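Prullow missing persons register

The Prullow missing persons register is a public record of unresolved disappearances in the district of Prullow. It lists people whose whereabouts have been unknown for more than 13 weeks and who have been the subject of a police report. The register is kept by the Lozano Center, a records office in the town of Lozano. 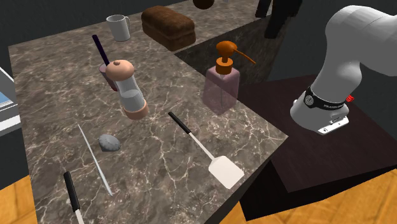

Background

Before the register was set up, reports were held at five police stations, each with its own forms and numbering. A person reported missing in one town and last seen in another could appear in two sets of files under different spellings. A coroner's review of one such case recommended a single list open to families, reporters and other police forces. The Lozano Center was given the work and took in the older paper files over several years.

Contents

Each entry gives the name of the missing person, year of birth, date and place of the last confirmed sighting, clothing if known, and the number of the police file. Photographs are added only with the written consent of next of kin. Details held back by investigators, such as phone records and witness names, do not appear.

The register held 831 entries as of 11/07/2023. Of these, 74 were marked "presumed deceased," a status that requires a court order or a coroner's finding. The oldest entries come from the Pluvau station, where the early files were damaged by water and many dates are given by year only.

Removal of entries

An entry is closed when the person is found alive, when remains are identified, or when the report is shown to be false. Closed entries are moved to a separate index that can be read on request. Adults who are found alive may ask that their new address be withheld from the family, and the public notice then states only that the case is closed.

Annual review

Open entries are reviewed each January. Staff check them against death records, hospital records and lists of unidentified remains from nearby districts. DNA samples from relatives are compared by Flundetti, a private laboratory under contract to the district.

Criticism

Family groups have objected to the 13-week waiting period, which they say keeps cases from public view when sightings are most likely to be remembered. Police have replied that most reports are settled within days and that urgent appeals are issued separately.

See also

Coroner's inquest
Death in absentia
Unidentified remains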